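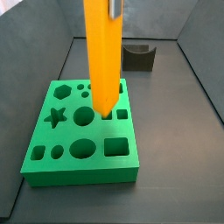

4. Demonstration Collection

4.1 Workspace

All demonstrations were recorded in a single gray bin with raised walls at the Jestau laboratory. The bin limits how far an object can travel when it is knocked or dropped, so an operator can continue after a mistake without leaving the control station. Two objects stayed in the bin throughout the sorting study: a green shape-sorter block and a dark holder whose upright part has a curved top edge. Neither was fastened to the floor. Both could shift during an attempt, and operators were told to leave them where they came to rest unless the block had been tipped over.

The holes in the block differ in how much accuracy they demand. A round hole accepts its piece at any rotation about the vertical axis, and a demonstration can therefore succeed with only the position correct. The star must be aligned in rotation as well, and small errors tend to leave the piece resting on the rim. We treat the shape assigned to each attempt as part of the task label and report results by shape in Section 5.

4.2 Two Ways of Showing the Task

We compare hand guiding with remote control. In hand guiding, the operator holds the arm near the wrist and moves it through the whole task while the joint positions are recorded. In remote control, the operator moves a handheld lead device, and the arm follows its motion at a reduced scale. The remote station was built on the Korater control software, with one change: the scale could be lowered further by pressing a foot pedal. Most operators used the pedal only for the last part of the approach, when the piece was close to its hole.

Hand guiding gives the operator a direct sense of contact. It also places a hand and forearm in the camera views, and those recordings cannot be used for training a visual policy without further work. We followed the replay procedure of the earlier Pimavora study, in which each guided motion is played back by the arm alone and the images are taken from the playback. Replay is sensitive to the state of the block. If the block moved during the guided motion, it had to be returned to its starting place before playback, and a poor reset usually caused the insertion to fail.

Remote control needs no second pass. Its main cost is time, together with a certain hesitation above the block that is plain in the recorded speeds. Operators paused to judge depth, moved a short distance, and paused again. These pauses were kept in the data. An early attempt to trim them by a speed threshold also removed the slow, deliberate contact motions that we most wanted the policy to learn.

4.3 Placement of the Block

Before each group of attempts, the block was given a new position and heading in the bin. Positions near the center were easy for both methods. Those near the walls were harder, particularly under remote control, where the operator had to rely on the camera views to judge the gap between tool and wall. Figure 3 shows a placement of this kind, with the block pushed back toward the far wall and close to the right wall, the holder standing to its left and nearer the viewer, and a vertical bar reaching down to the back left corner of the block.

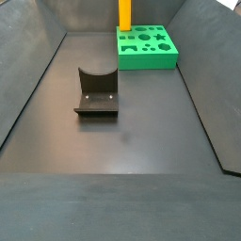 Wall placements make up a fixed share of the collection in both conditions. We considered leaving them out, as was done in the Kristiansen trials, but a policy trained only on open placements tended to stop short whenever the block drifted outward during a run. Including them lowered the success rate of the operators themselves and raised that of the trained policy.

4.4 Data Set and Filtering

The full collection contains 4000 attempts, divided equally between the two methods. Each was reviewed by a person other than the operator who recorded it. An attempt was marked as a success if the assigned piece passed fully into its hole, and as a partial success if it came to rest on the rim of the correct hole. A total of 881 attempts were set aside because the block had turned over, the recording was incomplete, or the replayed motion no longer matched the guided one. A further 200 were held out for evaluation and were not seen during training.

Partial successes were kept. In many of them the operator nudged the piece several times - often with small rotations in alternating directions - before the attempt timed out, and these motions appear rarely in clean demonstrations. Their effect on the trained policy is examined separately in Section 5.3.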